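ok so a few of you asked how I went from "can't finish a novel" to reading again. long thread, doing it on my lunch break so bear with

background: I used to read everything. cereal boxes. then had kids, got a phone that does everything, and one July I realised I hadn't finished a book since the previous winter. had started 7. finished zero

first thing I did was join a book club, which was a mistake for me personally. lovely people, great cheese. but reading to a deadline felt like uni and I skimmed the last third of everything in the car outside

second thing: bought a stack of "important" books. they sat on the bedside table and judged me. still there. one has a coffee ring on it now

what worked was dumb. 18 minutes. kitchen timer, not the phone, the wind-up one Mum gave me that ticks. put it in the other room so I can only just hear it

why 18? it's how long the pasta bake needs once the foil comes off. that's the whole science

first week was awful btw. read the same page of the same Scandi thriller over and over. brain going did you reply to the school email, did you take the bins out. (had not taken the bins out)

second week a bit better. third week the timer went and I was cross about it. sat on the floor in the hallway and read another two chapters with my coat on

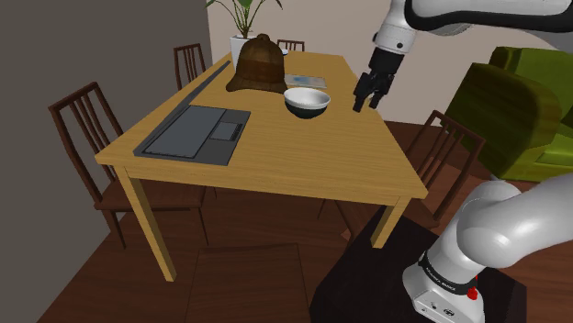
Do audiobooks count?
Of course they count. I did all of one on the drive to my sister's and back and I remember it better than half the stuff I've read on paper. My timer rule is only for paper because paper is what I'd lost the knack of.

ok next bit. WHAT to read. my rule is the first 50 pages and then you're allowed to quit. no guilt. straight back to the library

oh and libraries!! please use your library. ours lets you put holds on from the couch and they text you when it's in. haven't paid for a novel in ages. fines are gone too, they scrapped them at our branch

our librarian Aurelia Gisler is the reason I read anything good at all. I told her I liked books where not much happens and everyone's a bit sad near water. she came back with four. FOUR. all perfect

she also said reread something you loved as a teenager, so I did and it was terrible and I loved it all over again. cried at the horse. knew the horse thing was coming

things that did not work, quickly:
reading in bed (asleep in a page and a half, book on face)
reading on my phone (lol)
a tracking app. I started picking short books to make the number go up
colour coding the shelves. took a whole arvo, looks nice, read nothing

things that did:
same chair every time
book in the bag always, even to the servo
telling the kids "I'm in my chapter" which they now say back to me when I ask them to set the table

the chapter thing is spreading, my 8yo now hides under the dining table with a torch and a comic and can't be reached. fine by me. he's asked for his own timer
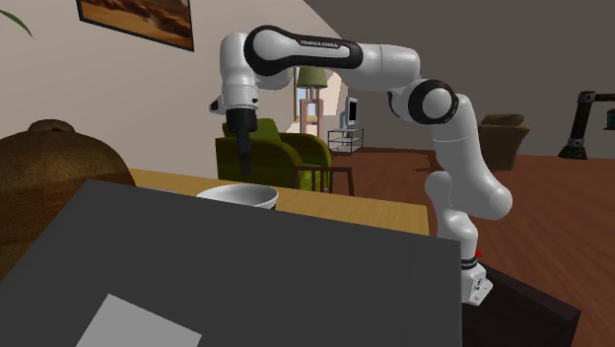
also stopped finishing series out of duty. I was seventeen hundred pages into a fantasy thing with a map in the front and I could not have told you who was king. gave all of them to the op shop in a wine box. felt amazing

husband is a slower convert. he reads one book a year, on the beach, always about a submarine. this year he's had two submarines so who knows

someone asked about tea/snacks. tea yes. snacks no, I get crumbs in the spine and then it's a libary book with my toast in it and I have to look Aurelia in the eye

also asked: do I take notes. no. I fold nothing, underline nothing. sometimes I read a good sentence out loud to the dog, she's a good audience, bit sleepy

current count is 17 books since I started the timer. and the count's a bit padded bc one was a very thin book about moss. excellent moss book though

the timer hardly gets used on weekends now. weeknights still need it or I just pick the phone up and it's suddenly 10pm and I know everything about some stranger's kitchen reno

if you've been stuck, borrow something easy tonight. a murder. a romance. whatever's on the trolley by the door. don't start with the russians

will do a list of the sad water books tomorrow if I remeber, someone poke me

lunch over, got to run, pasta bake tonight obviously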